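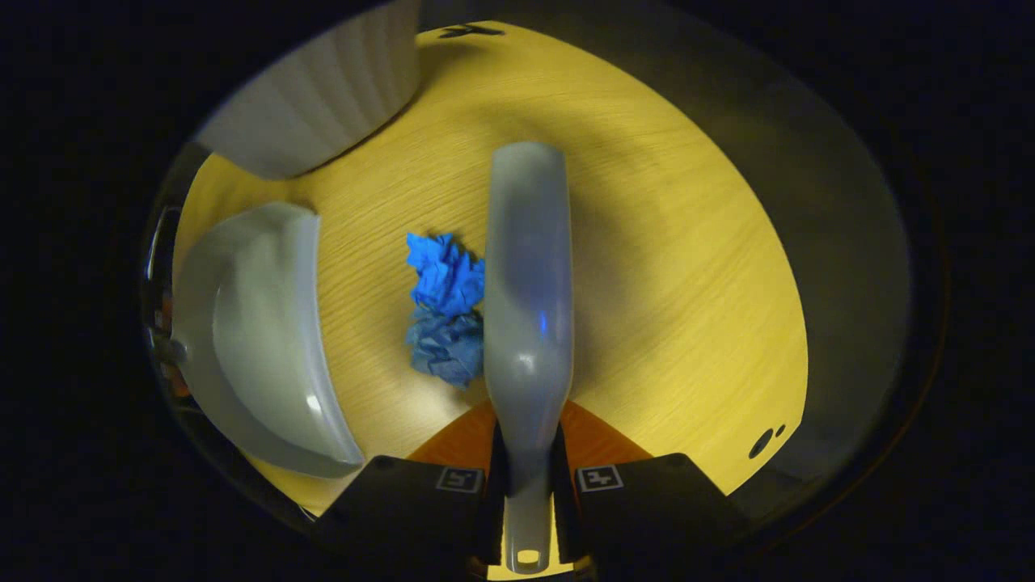

3.2 Storage of small cleaning tools

Households in the Clomthorpe survey were asked where they kept brushes, cloths and other hand tools used for daily cleaning. Of the 1,386 households that returned the form, 569 kept them in more than one room. Deák argued that people clean more often when tools are within easy reach. Our results agree only in part – kitchens were swept more often in these homes, but hallways and bedrooms were not.
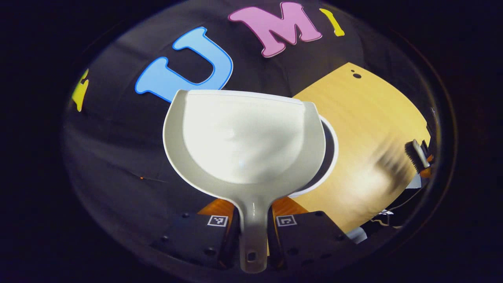 Hanging storage was less common than we expected from Billetti's work on rented apartments. Many tenants said they were not allowed to put hooks in the walls, and others had no free wall space near the sink. Most of the tools themselves would have allowed it. A plastic dustpan often has a small oval hole near the end of the handle, as in Figure 2, yet respondents usually laid theirs flat in a cabinet or stood it behind a door.

Figure 2. Light gray dustpan with a hanging hole in the handle.

Follow-up interviews were held with 45 households and coded by Paloma Hutchins. Tenants who had lived at the same address longer were more likely to use hooks – with or without permission.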